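Okay, thread time. We finally have a result on the umbrella problem and I've been itching to talk about it 🧵

Background for newcomers: Stineo is our policy for handling thin, floppy, see-through things. Clear plastic umbrellas are the worst of the lot – depth sensors look straight through the canopy and report the floor tiles instead.

So we stopped asking for depth on the canopy at all. Stineo learns from head-view video of people's hands, and it tracks the shaft and the ribs. Dark thin lines on a clear film! Way easier to hang on to than the film itself.

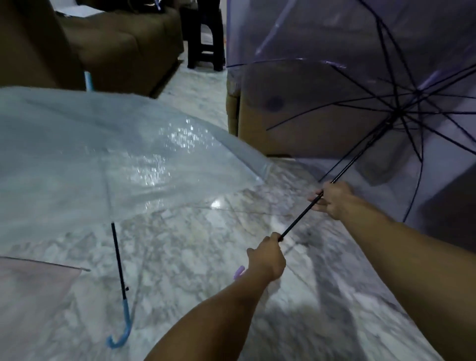 The training set is 2,879 clips of opening, closing, wrapping and putting away. Every clip gets labelled by phase, and the labels come from where the two hands sit relative to each other on the shaft. No markers, no gloves, no coloured tape.

(We did try coloured tape in December. The model learned to love tape. Moving on.)

Results! On the 217 held-out clips, the old baseline mixed up "closing" and "wrapping" in 37 of them. Stineo mixed them up in 11. I ran it again to be sure and got the same 11, so I went and bought myself a fancy doughnut.

The leftover mistakes are nearly all at the wrap stage, when one hand holds the bundle and the other pinches the folds together. The ribs are bunched up by then, so our favourite cue is pretty much gone.

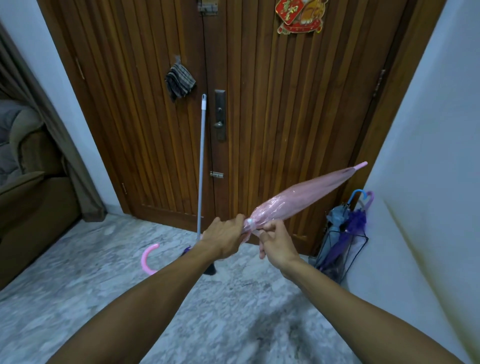

Yannick Carré wrote back almost straight away to ask whether the wrap errors would shrink if we dropped the rib cue at that point and went by finger motion alone.

Good question, and sort of yes? A quick test with the rib cue switched off late in the clip fixed four of the 11 but broke two others. I'd like a soft handover between cues, which means retraining, which means fighting for time on the cluster again.

Next up is fabric canopies, where depth works fine and the ribs are hidden – basically the whole problem flipped around. Preprint's coming once I've tidied the figures. My favourite colour scheme has already been vetoed.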